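Prulline House Reopens Its Shared Dining Room

Residents' Services is pleased to confirm that the ground floor dining room at Prulline House will reopen to all residents and their guests on Monday. The room has been closed since August for repairs to the floor and heating. Bookings may be made through the front office from 9 a.m.
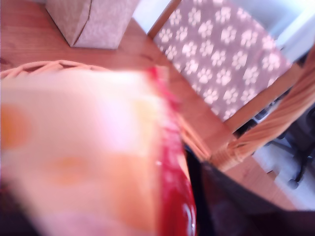
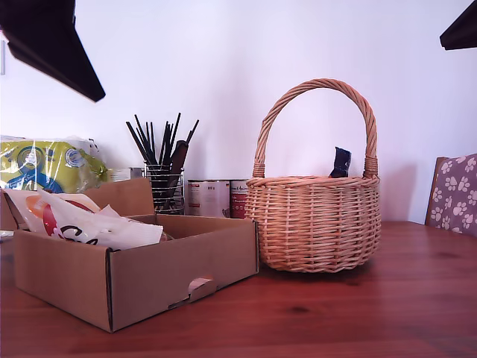
The reopening brings a change to the way the room is reserved. Under the former arrangement, a household could hold the room for a full day at no charge, and many requests were turned away as a result. The day will now be divided into 4 sessions, and each household may book up to 2 sessions in a month. Wooden tabletops must be wiped down and dried at the end of every session, and hot dishes should be placed on the mats kept in the sideboard. Cardboard boxes used to carry food or supplies are to be flattened and taken to the recycling area behind the building. They may not be left in the hallway, which serves as a fire exit. A small cleaning fee will apply where a room is not returned in good order.

The repairs were carried out by Rendow under a contract approved last spring. The heating can now be set separately from the rest of the ground floor, and residents should report any fault to Luminița Văduva in the front office. The two windows facing the courtyard remain painted shut and will be dealt with in the next round of work.

Over 500 residents live in the three buildings served by the room, and 232 replied to the survey on its future use. Most asked for longer evening hours. The final session will therefore run until 10 p.m. on a trial basis, with music to end one hour earlier. Ovidiu Pîrvu will review the trial and report to the residents' meeting.

Households that held a booking before the closure have been given first choice of dates. Those who have not yet received a letter should contact Ecaterina Tudose. Keys are to be collected in person and returned to the front office the same evening, or placed in the night slot after 8 p.m.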